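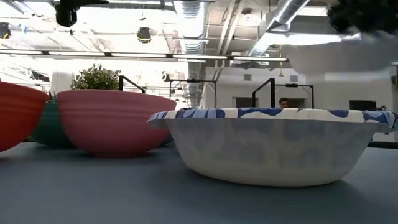 Budget notes for the second arm, February. I've been through the Trekel quote properly now and I'm really pleased with it! 2,983 for the arm with its controller, delivered, and the fingers come as a separate line at 372 a set. I'd put two sets down, so we can swap at the bench and not lose an afternoon. Bowls are what I want to plan around, because the rims vary so much: the paper one with the blue and white scalloped edge flares right out over its sides, while the pink and the red-orange ones are ribbed round the outside. One finger shape for all of that is asking a lot. Ener do a softer pad that might suit the paper, price to follow.

Notebook > Bench projects > Equipment planning

Akpalu came back on the mounting plate: 13 weeks if we want it drilled to our pattern. Far too long. The stock plate fits with an adaptor and I'd happily go that way (lovely bit of kit, by the way, much stiffer than I expected).

This site uses cookies to remember your settings. Accept / Manage

Still to do:
- ask Trekel if the quote holds into next quarter
- Veto licence, one seat or two?
- measure cable run to the far socket
- put spare paper bowls on the consumables line, they crush

Can't wait to get the order in.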